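Work, Automation and the Shop Floor
Unit 6 handout: Picking work and the hand-held gripper
Efraín Carhuamaca
September
Reading time: 6 minutes

These notes go with the second lecture on order picking. Read them before the seminar and bring the task sheet from Unit 5, as we will add two columns to it.

1. Where we left off

In Unit 5 we looked at a packing line before any automation. The case was Sadowski, a mail-order grocery firm that ships mixed snack boxes. A picker there reads an order, walks the shelves, fills a basket, and passes it to a checker. The firm employed 34 pickers on the day shift when the study began. The company measured them by baskets per shift and by errors found at the check.

Recall the main point from that unit. The written job description had four lines in it. When Sunil Mridha sat with the pickers and wrote down what they did, he ended up with a much longer list. Most of the extra items were small decisions: which way to turn a packet so the label faces up, how hard to hold something that crumbles, what to leave until last so it doesn't get crushed.

Those small decisions are the subject of this unit.

2. Teaching by demonstration

Sadowski's supplier, Ginside, did not try to write rules for every packet. It asked the pickers to do the task with hand-held grippers, and it used the recordings to train the picking software. The gripper has two jaws and no sense of touch in the way a hand has. A person using one has to slow down and work with what the jaws can do.

Three terms you need for the seminar:

Demonstration: one complete performance of the task by a person, from reach to release.

Episode: the recording of one demonstration, including failed ones if they are kept.

Operator: the person holding the tools. In the Sadowski study this was a new job title, and the pay grade for it was not settled until later.

The task is easy to state. Take hold of a packet, move it into or out of a basket, let go. Crackers are a useful test item. The wrapper is slick, the contents break under pressure, and the packet is long enough to swing if it is held at one end.

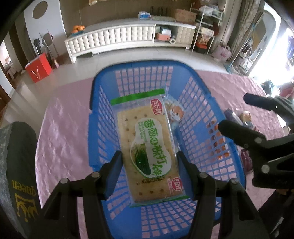

Fig. 6.1. Scallion soda crackers in a plastic basket, with the gripper jaws on either side of the packet's lower end.

Look at where the packet is held and at how it lies in the basket. A grip near the end is simple to reach from the operator's side, but it leaves most of the length unsupported if the packet is lifted. A grip at the middle carries the weight better, and in a basket with tall walls it means a longer reach. There is also a smaller package tucked partly under the edge of the crackers. An experienced picker would take that into account before moving anything. Whether the software learns to do so depends on what the operators show it.

3. What changed in the work

The operators' day was different from the pickers' day in several ways.

Pace. A picker sets a rhythm and keeps it. An operator does the same short action again and again, with a reset between each one. The target was 200 episodes per operator per shift. Operators said the resets tired them more than the picking did.

Body. Walking dropped sharply. Strain moved from the legs and lower back to the wrist and forearm. Sadowski added a 90-second pause between sets after the first month, at the operators' request.

Judgment. Pickers had been told to use their sense. Operators were first told to do the task the same way each time. Later the instruction was changed, and they were asked to vary the position of the items on purpose. Several of them found this hard to get used to. They had spent years learning to be consistent.

Skill and ownership. The knowledge in the episodes came from the pickers. The contract between Sadowski and Ginside said the recordings belonged to Ginside. The pickers had not seen the contract. We will spend a good part of the seminar on this.

4. What happened to the jobs

Be careful with the numbers here, since two of the readings use them differently. By the end of the study the software handled boxed goods and most flat packets. It did not handle glass, loose fruit or anything in a torn wrapper. Those went to a side table staffed by former pickers.

Nobody on the day shift was laid off during the study period. Temporary contracts on the night shift were not renewed, and those workers do not appear in the firm's own report. Mridha counts them and the company does not. Both counts are correct for what they include.

The side table is worth a close look. The items that reach it are the difficult ones, so error rates there are higher than the old average. For a while the firm kept the old error target in place for that table. The workers objected, and the target was dropped.

5. The comparison case

Aler runs a similar warehouse and took another route. It bought a finished system and trained its staff to clear jams and restart it. There were no demonstrations and no operators. The staff survey drew 1,156 written comments, and a large share of them were about waiting for a technician. Read the extract and note who is allowed to stop the machine at each firm.

6. For the seminar

Add two columns to your Unit 5 task sheet. In the first, mark which tasks an operator could show with a two-jaw gripper. In the second, write who would notice if the task were done badly.

Then prepare a short answer, one page at most, on this: should the people who give demonstrations be paid by the hour, by the episode, or with a share in later use? Use at least one of the two cases.

Reading: Mridha, chapters 3 and 4. The Tristonero report is optional, but the appendix on wrist strain is short and clear.

Contact: see course page | © Efraín Carhuamaca. For class use only. | Back to top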